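The vendor's setup guide for our cell says the morning check takes five minutes. I have done it for most of a year now and have never once finished it in five minutes. I mention this up front because I'm going to be unkind about a few things in this post, and the guide is where the trouble starts.

For anyone new here: I look after one robot arm. One. It belongs to a small shop called Broneck that makes fixtures and odd one-off jobs for other small shops, and it was bought on the promise that it would do our marking and wiping trials without anybody standing next to it. It holds a marker, or an eraser block, or a swab, and it works on whatever flat thing we clamp down for it. Danica Kopecký signed for it. I got the keys, the manual and the spare cables.

I didn't want it, for the record. I thought we should have spent the money on a second saw.

## What I was told

The dealer is Ďurica, who are pleasant on the phone and slow on email. Their man spent two days with us when the thing was delivered, and by the end of the second day the arm was picking up a marker and drawing a decent cross, over and over, on a board he had brought along. Everybody clapped. He took his board home with him.

On our own board it drew a cross and a half and then ran the marker along in the air. He'd set the heights for his board, on his stand, at his angle. Ours was a little lower at one end. I called Ďurica and was told to run "surface learning" from the Juto menu (Juto is the control software, version something, it changes whenever I look away). Surface learning touches the board in several places and works out where it is. It did that, and it was wrong, and it reported success in green letters.

I've come to distrust green letters. They mean the program got to its last line. They tell you very little about what the arm did to the board on the way there.

## What goes out of true

After enough mornings I started keeping a notebook, a paper one, with a line for each time I had to fix something. By this summer there were 198 lines in it. I went back through them on a slow afternoon and sorted them by cause, expecting to find the fancy parts at the top: the wrist camera, the joint sensors, the software updates.

The board mount won by a mile. Clamps, knobs, the board shifting in the clamps, somebody leaning on the board to reach the coffee. Next came the fingers, meaning the screws that hold them and the dirt that builds up on them. Then cables. The software came after all of that, which annoyed me, since I'd been blaming it out loud for months. The arm itself was at fault 17 times, and most of those were one bad week with one bad connector.

Bravum, who made the gripper, publish a service interval of 2,340 hours for the fingers. I'm sure somebody worked that out carefully. I'd like to know what the fingers were doing at the time, because ours spend their days near marker ink and eraser crumbs, and I had a finger screw back out in its second month. No alarm. The grip got sloppy and the lines got wobbly, and I spent a morning adjusting speeds before I put a hex key on it.

So I stopped following the guide's order and wrote my own. The guide starts with the software and works down toward the hardware. Mine goes the other way.

## My order, for what it's worth

Power off for the first two steps, and I mean off at the switch, with the key in my pocket. The guide lets you use "hold mode" for this. I've seen hold mode sag by the width of a pencil when a cable was tugged, and I like my thumbs.

1. **Fingers.** Wipe them with a cloth that's barely damp, faces and tips. Check every screw by hand with the short hex key. I don't use the long one anymore. The long one makes it too easy to feel strong, and I've stripped a head that way.

2. **Cables.** Look along the whole run from the wrist to the base. I'm looking for a shiny spot on the jacket, where it's been rubbing. If there's one, I move the tie, write it down, and look at the same spot the next day.

3. **Wake it up.** Key in, power on, let it sit. Juto wants to home the arm right away. I make it wait until the fan noise settles. I can't prove this helps. Štěpánka Hrnčiar, who does our electrical work and has no patience for superstition, says it does nothing at all. I still do it.

4. **Open and close the fingers.** 20 times, with nothing in them. I listen more than I look. A dry tick on closing means crumbs, and I go back to step one.

5. **Clamp knobs on the board.** Turn each one until it stops, then try to move the board with a flat palm. If it moves, the knob was only tight against itself. The rounded corners of our board make this worse, because a clamp set too near the curve will feel snug and then walk. Keep it well down on the straight part of the edge.

6. **Fingers over the board, open.** Jog the arm down slowly with the fingers spread until a tip is close to the clamp, and stop there. I want to see how much room there is before a program does it at speed. The wrist camera is good for this, and it's the one part of the package I've quit complaining about. You can judge the gap between a fingertip and the knob better from the wrist than from a chair. What it's bad at is a glossy board under ceiling lights. You get a glare patch, and the fingers throw gray shadows around it, and any program that hunts for marker lines by brightness will have opinions about both. I leave a practice X on the board, away from the glare, and check that I can still pick it out before I ask the software to.
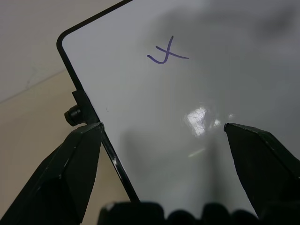 7. **Touch off by hand.** Skip surface learning. Bring one fingertip down onto a slip of paper at each end of the working area, slowly, until the paper drags when you pull it. Write the two heights in the notebook. If they're different from yesterday's, go back to the knobs before you touch a setting.

8. **Draw something.** Load a marker, run the cross program, and look at where the strokes end. A stroke that fades out at the tail can be a tired marker or a board that's dropping away at that end. Swap in a fresh marker before you decide which. I adjusted heights for most of a day once to suit a marker that was drying up.

9. **Then the software.** Updates, logs, whatever Juto wants to tell me in green.

On a good morning that comes to a bit under half an hour. Danica asked me whether it could be cut down, which is a fair question from the person who reads the invoices. I told her I could get it to five minutes by following the guide, and then I could spend the afternoon finding out why the crosses were crooked. She let it go.

## The offer

What set me off writing this was a call from Ďurica. They have a package now. You pay by the month and the software watches the arm for you, and it tells you when something needs attention, before it fails. The salesman said "before it fails" at least three times.

I asked him if it would notice a loose clamp on a whiteboard. He said it would notice an "anomaly in the process." I asked what the message would say. He said it would say there was an anomaly in the process. I asked if somebody would then come and tighten the knob.

He's sending a brochure.

Maybe it's good. I've been wrong about this machine before. I said it would be under a tarp by the first winter, and it isn't, it works most days and it's better than I am at drawing the same thing again and again. Štěpánka thinks the package could be useful for the joints and the motors, where I can't see in and wouldn't know what I was looking at. She may be right. I'd just want to see it catch one real fault on our floor, with our board, before anybody signs.

So I've asked for a trial in September, and I've said I'll keep my notebook going beside it the whole time. If the software flags something I missed, it goes in the book under its own name. If I find a loose knob it never mentioned, that goes in too. Ďurica agreed to this faster than I expected, and I haven't decided whether that's a good sign.

Meanwhile, a couple of things for people who wrote in after the last post:

The paper I use for touching off is plain receipt paper. It's thin, it's always lying around, and one roll has lasted me since we started.

Yes, the knobs could be swapped for levers. I tried one lever. It stuck out far enough that the arm would have found it sooner or later, and I took it off the same day. The small ridged knobs are hard on the fingers but they stay low.

And no, I don't have the cross program to share. It's Ďurica's, and the license is longer than the program. If you have a Juto controller you can draw your own in less time than it takes to read it. Two strokes, lift the marker between them, and go slow on the first try.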